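Cloth folding from hand-held gripper demos: does the first pinch matter so much?
Board: Manipulation and Learning

kuusk_bench
Hello all. I am preparing a small report on our cloth method, which we call Mostivus, and I would like your opinion before I send it in February. We collect demonstrations with hand-held grippers and train one policy for picking up and folding a crumpled garment. We recorded 131 demonstrations. On our test robot the policy finished 21 folds out of 90 tries, and this is lower than I hoped.

When I sorted the failures, nearly 60 of them had the same origin – the first pinch took two layers of fabric instead of one. We vary the surface and the other objects near the garment. 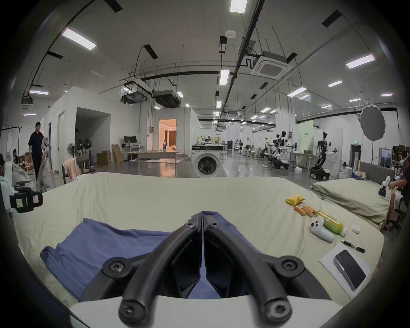 My present idea is to label the first pinch by hand in every demonstration and give it more weight in training. A colleague says this is a trick and will not generalize. What do you think?

griment7
I agree with your colleague, sorry. If you weight the pinch by hand, you are measuring your labels. I would first record more starting shapes of the cloth. 131 is very few for a thing that can crumple in any way.

kuusk_bench
Thank you, it is a fair point. But each starting shape costs us time, and the labels cost one afternoon. Also I forgot to write that we use two views, from the fingers and from the head. The head view shows both grippers and the folds between them.

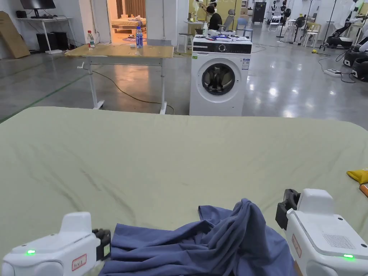 Photo: kuusk_bench / Nalesden cloth study

With the head view removed, the result fell to 2 folds. So I believe the policy reads the folds from far and not from near.

softgoods_lee
I don't think you can say this from one comparison. Did you train again without the head view, or only cover the input at test time? These are very different experiments.

kuusk_bench
Only covered at test time. I see the problem now. I will train again.

softgoods_lee
Good. And I disagree with griment7 about the labels. Weighting one important moment is a normal thing to do, if you write it clearly in the report. Can you post a finger view? I want to see how much cloth is visible when the fingers are around it.

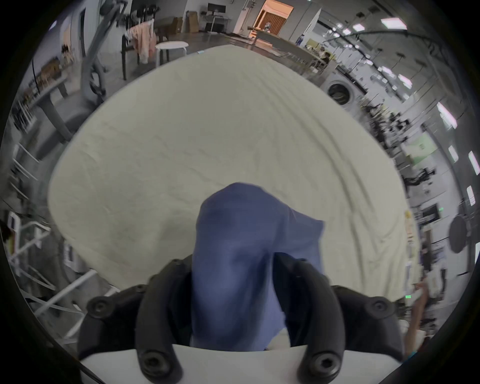
Finger view, blue fabric between the two fingers.

griment7
From this view I could not tell you if it is one layer or two, and I doubt that the network can. More weight on such images will not help.

softgoods_lee
A single image, no. A short history of images, maybe. How many past images does the policy receive?

kuusk_bench
Only the current one. I will try a short history first, then the labels, and report both numbers in this thread.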